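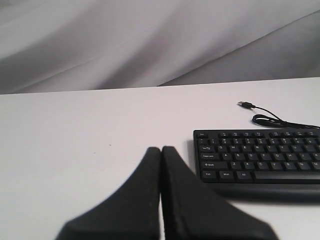

Somebody at the Stonlow evening asked me why I bother keeping a sourdough starter going when a sachet of dried yeast costs pennies and never sulks, and I said I'd think about it and then built this whole talk out of the answer. So thank you, whoever you were, and I hope you've come back tonight.

(Wait for people to sit down. Say hello properly. Mention the tea urn is on and the loaf at the back is for eating, there's butter in the blue tub.)

Slow bread in a busy week
Notes for the Kiltevar Hall talk, Monday, October 11, 2021

Where I start

I'm not a baker. I work in an office, I get home at half past six and I'm hungry. Everything I say tonight comes from baking at home, in an ordinary oven with a door that doesn't quite shut. If you've got a proof box and a Dutch oven and a lame with a walnut handle, lovely, I'm jealous, but you won't need any of them.

Tell the story of the first loaf. Keep it short this time! Last time it ate ten minutes. The bits people laugh at are the bread knife bending and the dog walking off with the heel and burying it under the hydrangea. Leave out the part about the landlord.

The starter

Flour and water, stirred, left on the side. Mine lives in an old Grillavham pickle jar and it still smelt of dill for a fortnight after I moved in. I feed it on Thursday night if I'm baking at the weekend, and otherwise it sits at the back of the fridge behind the mustard and gets a grey puddle on top. Pour the puddle off or stir it in, I've done both and couldn't tell you which loaf was which. (If it's gone pink or furry, though, bin it and start again. Say this clearly, somebody always asks afterwards in a whisper.)

Pass the jar round now. Lid ON.

People worry about the throwing away, and I do too, so I keep a small one. A couple of spoonfuls in the jar is plenty. Any extra goes into pancakes with a bit of bicarb and salt, cooked in too much butter, and they're so good that I sometimes feed the starter purely for pancakes and don't bake at all.

The timetable

Put the big sheet up. This is the bit they photograph, so give it a minute.

Friday, after tea: mix. Flour, water, starter, and I hold the salt back for half an hour, mainly out of habit. 590 grams of strong white gives me a big loaf, or a smaller one and some rolls.

Friday, while the telly's on: fold it. I do 4 folds, one in each advert break if it's that sort of channel. Wet hand, grab the edge, stretch it up, flop it over, turn the bowl. Do the mime. Do it bigger than feels sensible, because the back row can't see.

Friday, bedtime: shape it, into a bowl lined with a floury tea towel, bag over the top, fridge.

Saturday: bake it whenever you get up. It can wait till lunch, and I've left one until Sunday teatime and it was a bit sour and a bit flat and we ate every crumb with soup.

(Someone will ask about rice flour on the tea towel. Yes, it's better. No, I never have any in.)
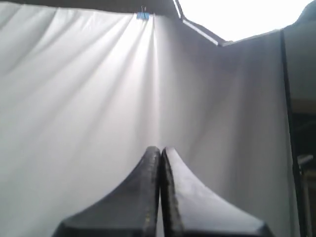
Things that went wrong

Go quickly here, or people get despondent.

The pancake loaf. I'd left it on the boiler, thinking warm is good, and by the time I remembered it had given up and spread all over the tray. A warm kitchen in October is fine. The top of a boiler is not a kitchen.

The brick. Starter straight from the fridge, unfed, and me too impatient to wait. It needs to be bubbly and domed before you use it. Some people drop a blob in water to see if it floats, and mine has made good bread floating and good bread sunk, so I go by the smell, which should be a bit like yoghurt and a bit like beer.

The forgotten salt. I did this 3 times in one winter. It looks perfect and tastes of wallpaper paste. I weigh the salt out first now and put it on top of the kettle, where I'm bound to bump into it.

The one with the tea towel baked on. Hold up the tea towel.

Flour, if anyone asks

Jafarzadeh's on the market do a strong white by the scoop and a dark rye that I put a spoonful of in everything. Supermarket own-brand is fine too. I used nothing else for the first year and the bread got better anyway, so I'd put it down to practice. Wholemeal wants more water, and it'll be shorter and heavier, so don't be hurt when it is.

Questions, then jars

Leave a good long gap for questions. Repeat each one back so the people by the radiator can hear. There are little pots of starter on the side table with feeding instructions on a slip of paper underneath. Remind them to loosen the lid when they get home, and to put the pot upright in the car.

Get the tea towel back before I leave.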